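Dutex releases Plitia 2, planning and perception software for two-armed robots

Flirkcombe, 2018-09-24 — Dutex has released version 2 of Plitia, its software for planning and controlling robot arms that share a work surface. The new version is available to existing customers as a free update.

Plitia takes camera input, works out where objects are and plans the arm movements needed to pick them up and put them down. Version 2 can combine the view from a camera at the wrist with the view from a fixed camera beside the table. The first version could use one or the other, but had to be restarted to change between them.

Most of the development work has been done on everyday goods such as drinks cans and plastic baskets. Cans are a useful test for the perception module. They have shiny rims and printed sides, and the same can looks very different standing up and lying down.
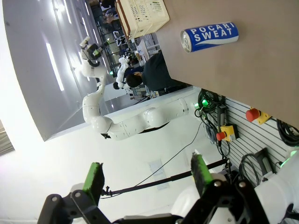 The object library supplied with Plitia 2 holds 300 items, compared with 101 in the first release. Each entry stores a shape, a set of allowed grips and a limit on gripping force. Users can add their own entries from the desktop tool without writing code, and can copy entries between workstations.

The planner has also been rewritten. Both arms are now planned together, so one arm does not have to park while the other moves. If an object is moved by hand during a task, the planner drops the current path and starts again from the new position. A typical replan takes 300 milliseconds on the recommended computer.

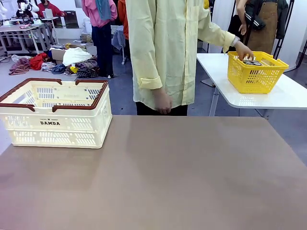 Containers are handled as a separate type of object in this version. A basket has walls, a rim and sometimes handles that can fold, and the planner needs to know which of these may be touched. Plitia 2 lets the user mark each part as free, avoid or grip — the setting is saved with the container and follows it from one task to the next.

Handling by two arms has its own screen in the desktop tool. It shows the planned path of each arm, the point where the paths come closest and the view from each wrist camera.

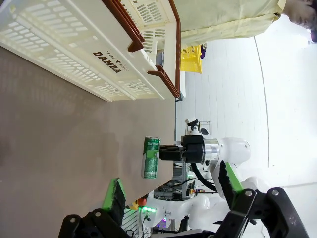 Every run is saved as a log that can be played back at any speed and compared with the plan. Logs made with the first version will open in Plitia 2. Task files need to be converted once, using the tool supplied in the installer.

Plitia 2 works with the Bustos controller as well as Dutex's own. Support for further controllers is planned for January. Release notes and installation instructions are available from the Dutex office in Flirkcombe.

Recent news
Plitia driver for the Bustos controller: update available
Dutex moves software support to new Flirkcombe office
Converting task files: a short guide
Training dates for Plitia users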